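Arm planner says the cabinet is solid, but it's an open frame

Posted in Home Robotics > Simulation and Planning

Fadwa Younis
March 31, 2021

I'm building a six-joint arm in the shared workshop at Vumham, and I've been stuck on the same problem long enough that I'd like other people to look at it. The arm is my own design, with printed links and bought gearmotors. The name painted on the base is Pradunora, so that's what the files are called if you see it in the log lines below.

The job is simple on paper. The arm stands at a black table. On the table is an open-frame cabinet with shelf rails, and I want the arm to take a small tray off one rail and put it on another. Later it will swap trays for a little curing setup that fills the middle of the cabinet. For now I just want one tray moved without hitting anything.

I don't want to try this on the real arm yet. In July I drove an earlier version straight into a vise and broke the wrist housing, and the replacement gearmotor was $149. Since then the rule is that everything has to run in simulation first.

What I have so far:

The arm model is a URDF exported from my CAD. Joint limits are set and checked one at a time against the real hardware. Link collision shapes are plain cylinders and boxes, slightly bigger than the real parts.

The table is a box. 600 mm deep, and the height is measured from the real one.

The cabinet is a mesh, exported as one STL with the curing unit already in it. I used the same STL for the visual and for the collision.

The arm has 700 mm of reach from the shoulder to the tool point. The gripper is 108 mm across when it is fully open. The gap between rails on the open side of the cabinet is more than that, and I have put the real gripper in there by hand with the power off. It goes in without touching.

When I ask for a pose in front of the cabinet, the planner finds a path right away. When I ask for a pose with the gripper between two rails on the left side, it fails every time. The message is:

goal state in collision: pradunora_gripper_base – cabinet_link

I get the same thing if I only put the fingertips past the front bars. The gripper is in clear air when I look at it in the viewer, and I have turned it around and checked from every side. If I delete the cabinet from the planning setup, the same pose plans in under a second and looks right.

Things I've tried: shrinking the gripper collision box, setting the padding to zero, raising the planning time from five seconds to a minute, two other planners, and re-exporting the STL in millimeters and in meters in case the scale was off. The scale was not off. I also loaded the whole thing into a fresh room with nothing else near the table, and the result was the same, so I don't think it has anything to do with the walls or the shelf. 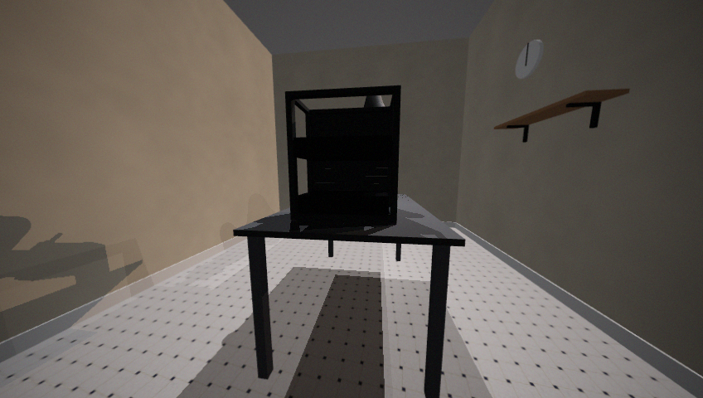

The one thing that did make a difference was moving the cabinet back. If I slide it far enough toward the rear of the table, the fingertip pose stops failing. But then the real goal is deeper in and it fails again, and the arm is close to the end of its reach by then. So I'm only moving the problem.

I have two questions. Why does it think the gripper is touching the cabinet when there is nothing there? And if the answer is to rebuild the cabinet out of boxes, how detailed does it need to be? There are a lot of rails and I would prefer not to type them all in.

I can post the URDF if somebody wants it.

Từ

Have you tried allowing collisions between the gripper and the cabinet? There is a matrix in the setup for this. You tick the pair and it stops complaining. I did this with my arm and a drawer and it plans fine now.

Also check your STL is not inside out. Mine was once.

Fadwa Younis

Thanks. I did find that matrix. If I tick the pair, it plans, but then the path goes straight through the front bars, so I can't run it on the real arm. I checked the normals and they point outward.

Từ

OK. With my drawer the arm only comes from the top, so I never saw that. Maybe add some waypoints by hand?

Rania Naciri

Your cabinet is being turned into its convex hull. I'm fairly sure of that from the symptoms, and you can check it in a minute.

A lot of simulators do this to any mesh you hand them for collision on a moving or attached body. They take the outermost points and shrink-wrap them. For a tray or a mug it doesn't matter much. For an open frame it's the worst case, because the outermost points are the corners of the frame, and the wrap around those corners is a solid block. All the open space you can see in the viewer is filled in as far as the planner is concerned. The viewer draws the visual mesh, and that one is correct, so you can stare at it all day and it looks clear.

It also fits what you saw when you moved the cabinet back. Your fingertips came out of the block, so that pose passed. As soon as you went past the plane of the front bars again, it failed.

To check, switch the viewer to show collision geometry. In most of them it is a checkbox in the display panel for the robot or the world objects, off by default. If the cabinet turns into a plain block, that's it. If you still see separate bars, come back and I'll think again.

On the fix, you have three ways to go, and I've used all of them at one time or another.

The first is to split the mesh. There are free convex decomposition tools that take one STL and give you back a pile of small convex pieces. It is quick to run, but on thin bars I have had bad luck with it. It tends to bridge across corners where two bars meet, and you get little webs that eat into the opening. You can raise the resolution until they go away, and then you have hundreds of pieces and the planner gets slow.

The second is to tell the simulator to use the raw triangles. Some allow this for objects that never move. If your cabinet is fixed to the table in the model, this may be a one-line change. The catch is that a triangle mesh has no inside. A gripper that is completely inside the curing unit touches no surface and can come back as free. Since you have a solid unit in the middle of that cabinet, I wouldn't do it this way.

The third is boxes, and it's what I'd do here. It is less typing than you think. Write one bar as a macro with length, position and direction, and call it for each edge of the frame. The rails repeat at a fixed spacing, so one more macro with a loop does all of those. The curing unit is a single box. Don't model its front panel or anything on top of it in detail – one box over the unit, and another for whatever sticks up, with a bit of margin.

As for how detailed, the rule I follow is that anything within a gripper width of the path should be close to real size, and anything farther away can be fat and simple. So on the open side, where you go in, make the bars and rails true size and add a few millimeters. On the other side, where the unit fills the space, you can close the whole thing off with one slab and save yourself the rails. The arm has no business going there.

Put your padding back too. You set it to zero while hunting for this, and it's easy to leave it that way. Printed links flex. Mine sag 4 mm at full stretch with a tray in the gripper, and the simulator knows nothing about that.

One more thing, separate from your question. You have 700 mm of reach and a table 600 mm deep. If the base is off the front edge, you lose some of that before you even get over the tabletop, and then the wrist has to bend to come in level with the rail. Near the end of the reach there may be only one elbow position that works, or none. So once the collision problem is gone, don't be surprised if the deepest goal still fails, this time with "no IK solution." If you see that message, the boxes are fine and it's the base that needs to move. Try it closer and a little to the left, so that the forearm comes in through the open side at an angle.

Fadwa Younis

I turned on the collision display and the cabinet is one solid block from corner to corner. So you were right.

I did the boxes last night. The frame was easy, and the rails took longer only because I had the spacing wrong the first time. The fingertip pose plans now, and so does the full pose on the upper two rails. On the lowest one I get exactly the IK message you mentioned. The base is bolted to a plate at the moment, and the plate has one more row of holes closer to the table, so I'll try that next. Padding is back at 5 mm.

Rania Naciri

Good. When you move the base on the plate, measure it again from the table edge and don't trust the hole spacing on the drawing. I was off by half a hole once and spent an evening blaming the camera.

If you want to compare, I keep my bar and rail macros in the file section of the Prendusgate group, under "open frames." They are for a taller rack than yours, but the numbers at the top are the only part you'd have to change.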